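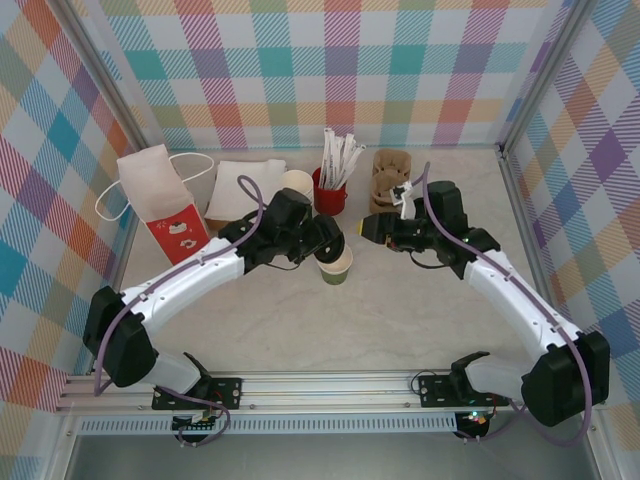

Setting up a table for coffee and small gifts goes faster when the paper goods have their places before anything gets poured. Put the things people take with them at the back and the things they use right away toward the front. A folded stack of white napkins on a brown cardboard tray, next to a white and red gift bag along the back of the table, is a good arrangement to copy. The tray lets you move the whole stack at once when you need to wipe underneath, and a bag with a rope handle can be picked up without disturbing its neighbors.

The tips below are from Jade Bouchard, with additions from readers. Last updated 8 March 2026.

Paper cups

Keep cups in their sleeve until you need them. A cup that has sat out overnight in a kitchen will have dust in it, and near the stove it will have a film of grease as well. Open the sleeve at the bottom end of the stack, so that your fingers touch the base of each cup and stay off the rim.

If two cups stick together, don't squeeze them. Hold the outer one near its base and twist the inner one a quarter turn. Squeezing is how the side seam gets creased, and a creased seam is where a cup leaks first. Check the seam by running a thumb down it. Any cup with a soft spot can hold pens or sugar sticks.

Small cups tip over easily when they're empty. Stand them well in from the edge of the table, and don't stack them upside down in a pyramid if there will be kids or an open window.

Belmiro Brandão buys his by the case, 1,000 at a time, for a church hall. He stores them on their sides on a closet shelf, with the heavier boxes underneath. Cases left on a concrete floor pick up damp through the cardboard, and the bottom sleeves come out wavy. Most homes have no use for a case. Two sleeves will see you through a birthday and a few sick days.

Napkins

Fold them before you stack them, all facing the same way, with the folded edge toward the person reaching. They come off the pile one by one that way. With the open edge out, people pull three and put two back.

A shallow tray is better than a basket. The cardboard trays that canned goods come in are the right depth once you trim the front side down - use a utility knife and a metal ruler, and cut from the inside. If the tray has a printed side, turn it to the wall. I've used a Kunlow tray too and it does the same job, only it slides on a smooth tabletop. A square of shelf liner under it fixes that.

Outdoors, lay something flat and heavy on the stack. A clean tile is fine. Stones look nice but they roll off.

Don't put napkins next to the kettle. Steam makes the top few limp and they never flatten out again.

Gift bags

Rope handles are usually knotted inside the bag, through two holes. Before you fill the bag, pull each handle from the outside until the knot sits against the paper. If the knot is small or the hole has torn a little, stick a square of packing tape over the inside, punch through it, and retie.

For anything heavier than a jar of jam, cut a piece of cardboard to fit the bottom. Put it in before the tissue. Firdevs Saraç wrote in to say she saves the backs of writing pads for this and trims them as needed, and that a tight fit is better than a loose one.

To store bags, fold them on their own creases and tuck the handles inside. Handles left outside tangle with each other in the drawer. One large bag can hold all the smaller ones, standing up like files. I keep 13 and give the rest away.

A crushed bag can be ironed on low with a dish towel over it. Take the handles out first. Skip this with anything glossy or foiled.

Drinks and containers with printed wrappers

Paper wrappers mark easily. A drop of coffee left on a matte one soaks in and stays, so blot it right away with a dry napkin and don't rub. Rubbing with a wet cloth lifts the color and leaves a pale patch that is worse than the drip.

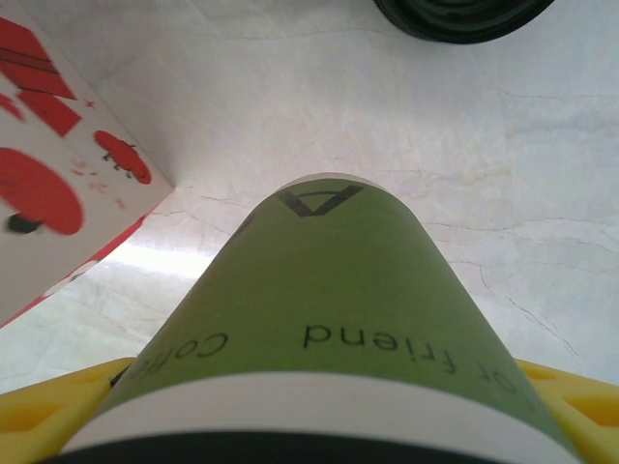

Matte olive-green wrapper with black lettering, and a white band below.

When you set containers out for guests, turn the largest word on each to the front. It takes a minute and the table looks a lot tidier. If several people are drinking from the same kind, write initials on a plain part and leave the printed part alone. A soft pencil is better than a marker on matte paper.

To take a wrapper off in one piece, warm the seam with a hair dryer on low and lift it slowly from one corner with a butter knife. If it starts to split, stop and warm it again. Some are glued all the way around and won't come off whole no matter what you do.

Labels

Small white paper labels are handy for bags and trays. Write on them before you stick them down. On cardboard, rub the spot with a dry cloth first to get the dust off, then press from the middle out. The Stikola ones peel off glass without trouble but take the top layer off brown cardboard, so don't put them on a tray you want to reuse plain.

Wiping the table

Marble patterns hide crumbs and sugar. Look across the surface from the side, at a low angle, and you'll see what you missed. Clear one half, wipe it, dry it, move everything over, then do the other half. Use a cloth wrung out hard, with a drop of dish soap. If the top is real stone, keep vinegar and lemon off it.

Coffee rings that have dried can be softened with a damp cloth laid over them for 2 minutes. Han-gyeol Son uses a plastic card for whatever is left, held nearly flat.

Afterward

Unused napkins go back in their wrapper, not in the open tray. Used cups with a plastic lining mostly can't go in with paper recycling, though it depends on the town. Adelino Mota rinses the clean-looking ones and starts tomato seeds in them in the spring, with a hole poked in the base. They last until the plants are ready to move, or a little less if you water heavily.

Next page: storing wrapping paper and ribbon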